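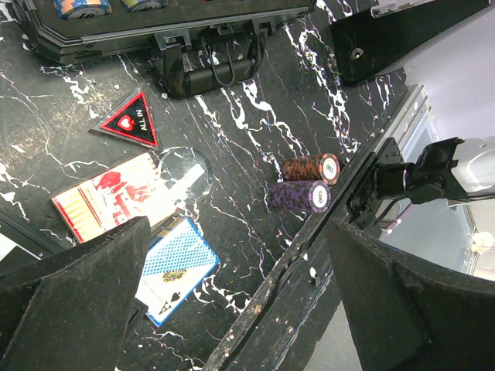
The table in the back room, with the chip case and the all-in marker.

The card room at Totilstead is up one flight of stairs, behind a door that still has the previous tenant's opening hours on it. The woman who runs it asked to be described only as the host. She has held a game here for 2 years, and she was setting up when I arrived in October, a little before six in the evening.

She started with the table, which came from a café that was closing in Huklow.

"People expect green felt," she said. "I had felt at home and I was forever cleaning it. Somebody puts a glass down, somebody eats crisps. With this you wipe it and you're finished."

The top is black with a white-veined marble pattern. It has one drawback, in her view. Cards slide further on it than a new dealer expects, and for the first few weeks they went on the floor. She now tells beginners to deal low and not to flick.

The chips live in a black case with two latches and a folding handle. She bought the set from a shop called Ullano, which sold it as a beginner's set, and paid 140 pounds. I asked if that was a lot.

"It was a lot to me at the time. I'd had a cheap set before and the numbers rubbed off. You'd have two people arguing over what a chip was worth, and the only way to settle it was to remember who'd bought in for what."

The game is small. Everyone starts with the same stack and no money changes hands during the evening. Players put something towards the rent when they come in, and the winner picks the biscuits for next time. She is strict about the lid of the case being shut once play begins — she doesn't like people helping themselves to change.

The triangular marker with the red border has "ALL IN" on it in white, beside a heart and a spade. Whoever goes all in has to put it in front of their chips.

"Before we had that, people would mumble," she said. "They'd push a pile forward and say afterwards they only meant half. Now if the marker's down, it's down. It saves me being the referee."

Does anyone still argue?

"Yes. But about other things."

She learned to play from her aunt, at a kitchen table, with matchsticks for stakes. Her aunt counted 100 out for each of them and wanted them all back in the box at the end. The host still thinks it is a good way to teach, and she has used it with teenagers who come along with a parent. A chip with a number on it makes them nervous, she said, and a matchstick doesn't.

The room has been used for other things. A chess group called Wako had it before her and left behind a cupboard and a kettle. The cupboard holds spare packs and a notebook of results. She looked up the last entry for me and it was for hand 888, which she had numbered herself. She has since given up numbering them.

"I was spending the whole evening writing. I'd look up and it would be my turn and I hadn't looked at my cards."

She would like a second table, but only if it fits past the bend in the stairs. The present one had to go up on its side with the legs off, and it took almost an hour. For now, when the seats are full, latecomers watch or make the tea.

The first players came up at ten past six and she went to find the kettle.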